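Ticket: Right hand loses its grip on the tray during the two-hand lift
Project: Drandora (shared workshop build)
Opened by: Ermanno Mazza
Answered by: Ubaldo Pace
Opened: 1/27/23
Status: open, waiting for one more test

Description of the problem

Hello. I write this ticket because I could not solve the fault alone and I have changed enough things that I begin to forget which ones. The task is simple. The robot must take a black tray from the yellow shelf, hold it with both hands and bring it down to the white bin on the floor. The left hand does its part well. The right hand closes correctly, but when the arms go lower than the shelf, the fingers open a little and the tray turns towards the left side. After this the left hand carries everything and I press stop.

Before September we did the same movement with the old wrist cable and I never saw this. The control program is Keltari, the same version on both arms.

What I have tried

1. Restarted the controller and did the zero position again for both hands. No change.

2. Raised the grip force of the right hand from 30 to 40 in the settings page. It holds longer, but in the end it opens in the same manner. I put the value back to 30, the same as the left, so that we compare equal things.

3. Closed the right hand on a tray with the arm not moving, and waited 10 minutes. It did not open. For this reason I do not think that the finger motors are weak.

4. Moved the right grip point higher, near the top corner of the tray. The left hand stays on the lower rim. I hoped that the tray would turn less with the hands in these places. 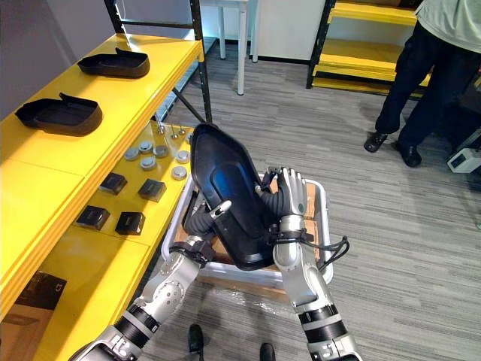
With the higher grip point the tray turned less, but the fault is still there. It comes always when the right wrist rotates outwards, and the log shows a short loss of signal from the hand at the same moment. The left hand has no such line in its log.

5. Changed the order of the movement, so that the wrist rotates first and the arm goes down after. Now the fault comes at the beginning, still during the rotation. So it follows the wrist and has nothing to do with the height.

Reply from Ubaldo Pace

Thank you, Ermanno, this is clear. I think you have found it yourself with number 5. Please look at the cables at the right wrist. If the loop pulls when the wrist turns, the plug can lift for a moment, and the hand then goes to its rest position. We had the same trouble on the Grosus arm. Do not raise the force again before this is checked.

Reply from Ermanno Mazza

I checked with the power off. The plug moves a little when I pull the cable with two fingers. The left one does not move at all. I have fixed the right plug with a small clamp and given the loop more length. First test without a tray: full rotation, no loss of signal in the log.

Still to do: the same test with a tray, then the complete movement down to the bin. Guo has the spare plug – I will ask for it in case the clamp is not enough. Please leave the ticket open until I write the result.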